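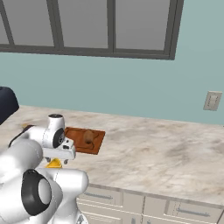

Figure 6. Counter-to-board task in the Vemovholm kitchen, simulated arm at the cutting board.

Cillodano Manual > Collecting Demonstrations > 6. Recording a Board Task

6. Recording a board task in simulation

This section covers recording teleoperated demonstrations for tasks that end with items on the cutting board. It assumes that the Mamolley controller is paired (section 3) and that the Vemovholm kitchen loads without errors (section 4). Tasks involving drawers or cabinet doors are recorded differently and are covered in section 8.

A demonstration is one complete attempt by an operator, stored with its joint positions, gripper commands, rendered views and instruction text. The learning system treats every stored demonstration as correct behaviour. Bad attempts have to be removed by the operator before export.

6.1 Preparing the session

1. Start the Cillodano recorder and select New Session. Enter a session label. Labels cannot be changed once the first episode has been saved.
2. Under Environment, choose Vemovholm, then Kitchen, then Marble Counter.
3. Under Task, choose a board task from the list. The instruction text fills in automatically. Edit it only if the supervisor has issued alternate wording.
4. Set Episode Limit to 3000 steps. Shorter limits will cut off slow operators partway through the release.
5. Set Placement Variation to Medium. The recorder then shifts the loose items and the board at each reset. The arm base, toaster and cabinets stay where they are.
6. Press Reset twice and confirm that the items come to rest in a different arrangement each time. If they do not, the random seed is locked. Clear it under Advanced.

NOTE: Disk use depends on the number of views enabled. Allow roughly 154 MB per episode with the default set.

6.2 Recording an episode

1. Hold the controller level and press the clutch. The status light in the recorder window changes from grey to green.
2. Press Record. Wait for the tone before moving. Motion made before the tone is applied to the arm but is not stored.
3. Bring the gripper over the item with the fingers open. Approach from above wherever the surrounding items allow it.
4. Lower until the fingertips straddle the item, then close. Keep the trigger fully pressed. A half-pressed trigger is stored as a half-closed command, and the trained policy will reproduce it.
5. Lift clear of the counter before travelling. Dragging an item along the marble counts as a failed attempt even if it reaches the board.
6. Move over the board and lower the item into a free area. Release, then raise the gripper straight up.
7. Press Stop when the gripper is clear of all items. Do not return the arm to its home pose by hand; the recorder does this at reset.

CAUTION: Do not release the clutch while an item is held. The controller re-centres on the next press and the arm may jump by the difference.

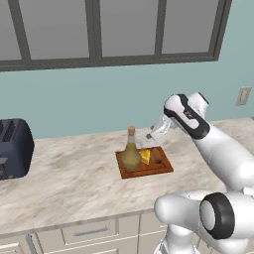
Wedge-shaped items should be gripped across the two flat sides. A grip over the point tends to rotate the item on closing, and the contact solver may eject it. Rounded items tolerate most approach angles but can roll after release, so hold position for a moment before opening the fingers. The bottle is the least forgiving of the set. Its narrow neck is easy to strike with the wrist housing on the way past, particularly when the operator is watching the fingertips. Plan the exit path before opening the gripper.

Where several items share the board, vary the order in which they are handled from one episode to the next, unless the instruction text names an order. Operators settle into a favourite sequence quickly, and the resulting data set will be narrower than the episode count suggests.

6.3 Reviewing and labelling

1. Open the Review tab and play the episode at double speed.
2. Mark it Keep, Discard or Recovery. Use Recovery where an item was dropped and picked up again without a reset.
3. For Recovery episodes, place a marker at the drop and a second at the new grasp.
4. Save the labels before closing the tab. There is no autosave in Review.

Do not trim pauses. Idle steps at the start and end are removed on export, and pauses in the middle are left in on purpose.

6.4 Export

The minimum set for one board task is 200 episodes marked Keep. Recovery episodes are exported to a separate folder and do not count toward the minimum. Select Export, choose the Gautam format, and leave Compression on. If the exporter stops with error 26, at least one episode has no label — return to Review, sort by status and label whatever appears at the top of the list.

NOTE: Sets recorded before the September release use the old gripper scale, with zero meaning open. Run the conversion tool in Appendix C before combining them with newer sets.

© Cillodano documentation group | Contact support | Back to top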